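Chapter 4: What Will It Cost to Pick Things Up?

I blew my first automation budget at Dendell on the arm. Lovely arm, and then I had $400 left for the gripper! So let's start at the fingers and work back.
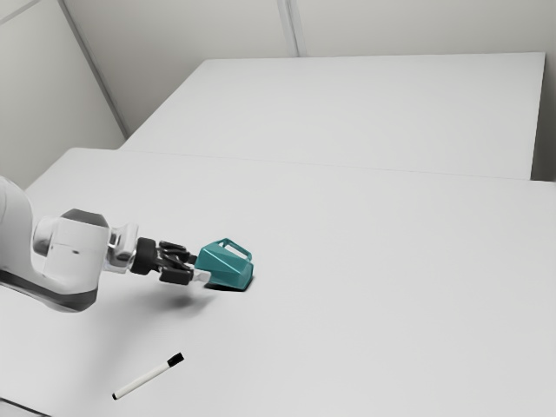

What should I price first?
The gripper and its fingertips, then the arm that can carry them.

Get your part list out and circle the odd shapes, anything with facets, loops or hollows. My quote from Stullix covered plain fingers only, and custom pads added $500 (ouch).

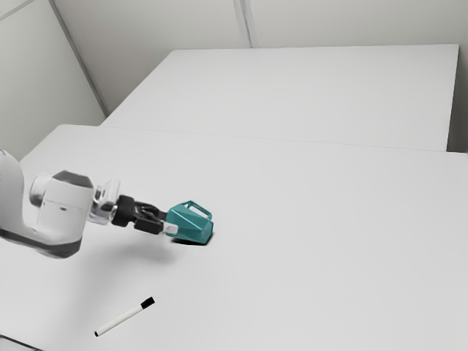
Figure 4.1 Simulated arm gripping a faceted teal part by its side.

Simulation time belongs in the budget too. I set aside some 45 hours for it and used every one, mostly fiddling with finger placement on awkward parts. 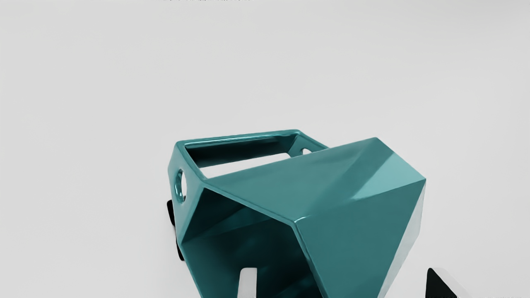

4.1 Your First Cost Sheet

Grab a pencil and rule three columns: buy, rent and later. Spare fingertips go under buy.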